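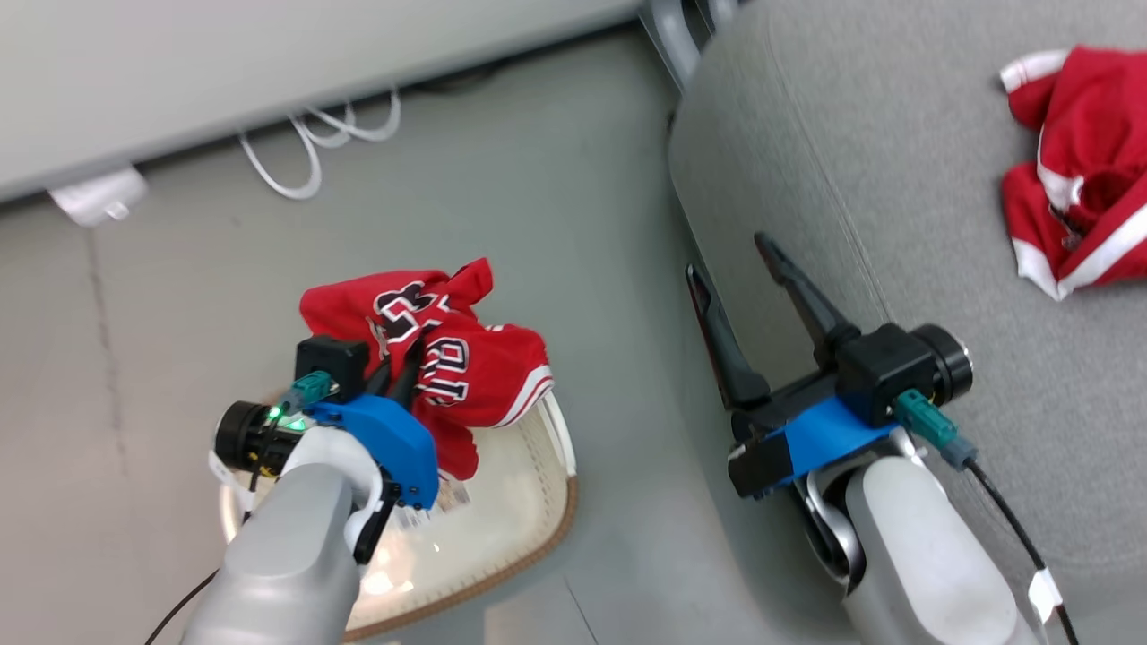 Iwona Pawłowska did the Helcombe laundry on a schedule she had typed herself. Dark cottons at seven in the evening, lights at half past eight, team shirts last and alone. The schedule was taped inside the cupboard door and had one correction on it, in pencil, where Henk had written "please" after the word "alone."

The team shirts were red and bled in every wash. They had come from a clearance lot in 2000, and the dye had never set. Iwona had tried cold water, then salt, then a fixing agent called Jadetti that smelled of pears. The rinse water still ran pink. She recorded the result each time in the margin of the schedule: pink, pink, pale pink, pink.

In July the team folded. There were not enough players left who could run. Henk Willems brought the last of the shirts over in the round basket, set it on the floor by the gray sofa, and asked what the procedure was.

"For what?"

"For shirts without a team."

She thought about it. The procedure for worn sheets was rags. The procedure for odd socks was a three-month hold, then rags. Neither seemed to apply.

"Sort them first," she said.

They sorted by damage. Split seams went on the left arm of the sofa, stains on the right, sound shirts back in the basket. Henk held each one up by the shoulders and reported. Hem down. Hem down. Ink. Iwona checked the labels, where the owners had signed in laundry marker. Most had washed out to a gray smear. She could still read Sem Hendriks and Ilse Visser, who had married and moved north, and who had always sent their shirts in together, one inside the other, so that neither got properly clean.

"Those two can be mailed," Henk said.

"Have you got the address?"

"Number 348. I don't have the street."

She put the pair on the windowsill – a location the schedule did not provide for.

By nine there were five shirts left in the basket. One of them was Henk's. It was sound except for the collar, which she had repaired twice with the wrong thread, the only red in the tin being closer to orange. He turned the collar over and looked at the stitching for some time.

"This one isn't damaged," he said.

"No."

"So it stays in the basket."

"It goes in the wash first," Iwona said. "Cold. Forty minutes."

He carried the basket to the machine and loaded it himself, spacing the shirts evenly around the drum the way she had shown him years before. She measured out the Jadetti. When the rinse began she got the pencil from the cupboard and they both sat down on the floor to look at the water.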